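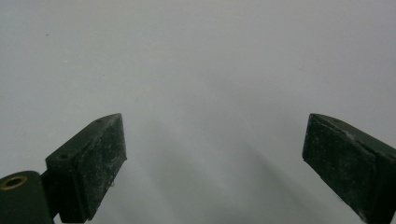

09/01/2019

So I finally finished Skevance last night, and my thumbs are sore, and I have opinions!

If you've been reading this blog for a while you know I've been waiting on this one since the first trailer, the one with the lighthouse and that weird humming song. I took a couple of days off in August just to get a head start (don't tell my boss) and ended up putting in 61 hours before the credits rolled. That's with a lot of side stuff. I can't walk past a side quest, it's a sickness.

I'll keep this mostly spoiler free, but if you want to go in totally blind, come back later.

The first 10 hours are slow. Really slow. You're stuck in Dorkden, a little fishing town where everybody wants you to carry a crate to somebody else, and the battle system only gives you two of the four stances. I nearly put it down. Then you get on the ferry, the map opens up, the real theme music kicks in and I sat there on my couch grinning like an idiot. I do wish they'd cut Dorkden in half, though. My sister's boyfriend quit before the ferry and I can't really blame him.

Combat is turn-based with a stance wheel, and once you have all four it's great. You swap stances in the middle of a combo and it builds a meter that lets your whole party pile on. It felt clumsy to me until I moved the swap to the left trigger – go do that right away, it's under Controls and then Advanced. The default puts it on clicking the stick, and I kept opening the map by accident during boss fights.

Speaking of bosses. Galang. Oh my gosh. If you've met Galang you know. It's the big heron thing in the flooded library, and it has this attack where it copies whichever stance you used last. I lost to it so many times that I started skipping the cutscene in my sleep. What finally worked for me was keeping one character in Guard the whole fight and never touching Ember until the last phase. I won with one party member standing and yelled loud enough to scare the dog.

Now the story. I liked it! I didn't love it. The middle stretch is the best part, when you're living with the traveling theater and each chapter is built around a different play. The villain gets a lot less interesting once the mask comes off, and the final dungeon is just hallways. Long ones. The ending did make me cry a little (I cry at commercials, so take that however you want).

There are 277 of those glass feathers to collect, and no, I did not get them all. I'm missing a bunch in the marsh. The game doesn't mark them on the map even after you buy the feather whistle, which cost me 1,440 coins that I would very much like back.

The soundtrack is already on repeat in my car. The night version of the harbor theme is my favorite, just piano and something that might be an accordion.

Next up I'm going back to Allar, which I abandoned last winter right after the desert chapter. I don't remember a single thing about my save file. I think I was mad at a camel?

If you're playing Skevance too, tell me in the comments which stance you main, and if you know where the last marsh feathers are, please, I'm begging you.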